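Household Robot Tips: Recording Floor Pickups

Soft, dark, fuzzy things are my favorite items to record, and we have 461 pickups of them now! Start each example with the arm well back, so the wrist camera gets the floor and the walls before the fingers come in. Go slowly on the way down – jerky moves get copied too.
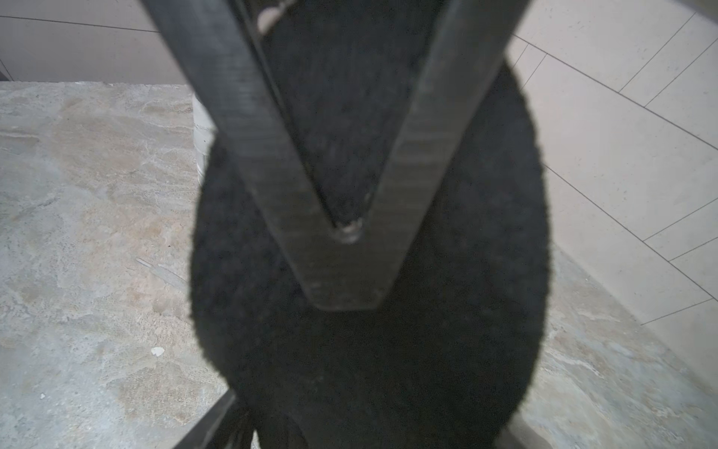
Fingers at the black fuzzy one, marble floor behind.

Turn the item a little between takes, and keep your fumbles in a folder of their own. Divina Lagman does 3 takes per spot and then moves to a new patch of floor, and I've happily stolen that habit. Loose fringe deserves extra takes – try coming at it from both sides. Wipe the lens before every batch, and name the files the same day!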